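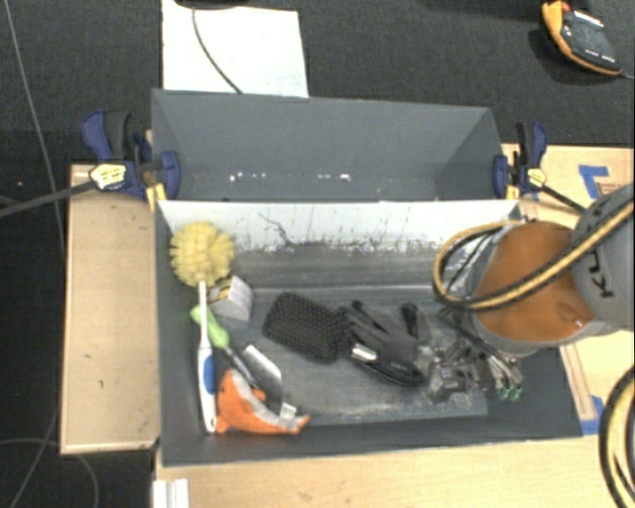

If the yarn is the same as last year's, Lev Didenko wants to know, why has the ball got smaller? Didenko put the point on the Brondier message board within an hour of the firm announcing its new crochet cotton, and by the weekend it was the most read comment on the page. He has yet to receive a reply.

Brondier, which has sold threads and hooks by post for longer than most of its customers have been crocheting, says its Kirko cotton has been "refreshed for a new generation of makers". The refreshed ball goes on sale in September. It will come in 105 shades, and the firm says the thread has a softer twist and a brighter finish. The press notice runs to two pages and uses the word "heritage" four times.

What the notice leaves until the final paragraph is the length. A ball of the old Kirko held 644 metres. The new one holds 600. The price stays where it was, and Brondier describes this as a price freeze.

Forty-four metres may not sound like much to anyone who has never worked a tablecloth in fine cotton. Those who have will know the feeling of reaching the last round of the edging with an arm's length of thread left and no matching dye lot in the shop. A good many of the firm's own leaflets were written for the old ball. The popular Iler table centre, a round design with a pineapple border, asks for 3 balls, and crocheters who have made it say there is very little over at the end. On the new length the same three balls come up 132 metres short of what the designer had to play with.

Brondier was asked whether the leaflets would be rewritten. A spokeswoman said that the patterns were "under review" and that yarn quantities had "always been a guide". She added that tension varies from one worker to the next. That is true, and every pattern says so, but it was just as true when the balls were longer. She couldn't say how many leaflets were affected or when the review would be finished.

The claim of a softer twist deserves a closer look as well. A firm, tightly twisted thread is what makes a picot stand up and a filet mesh stay square. Soften it and the hook is more likely to split the strands, above all in the smaller steel sizes. Brondier sent out short sample lengths in three shades, enough to work a motif or two and no more. Ours made up well enough on a 1.25 mm hook, with some splitting on the treble clusters. Whether it will keep its shape after a dozen washes is another matter, and no wash results came with the samples. The firm says testing was carried out but hasn't published any of it.

Demyd Hladun, who teaches a filet class on Tuesday evenings and has used Kirko for most of it, is not planning to change yet. He has told his pupils to buy what they need of the old ball for anything already begun, and to leave the new one alone until somebody has blocked a full piece in it. "They may be right about the shine," he said. "I'd like to see it on a doily that's been through the wash before I say anything kind."

Rival maker Tkachuk has kept its own fine cotton at the old length so far. It would not say whether that would last beyond this year, and its balls already cost more.

Shops can go on selling the old Kirko until stocks run out, and the two versions will share a shade numbering system. Brondier says the colours match "to the eye". Anyone thinking of finishing an old project with a new ball would do well to crochet a sample of each and hold them side by side in daylight. The new band has a green stripe along the lower edge, and the length is printed on the back, beneath the washing symbols.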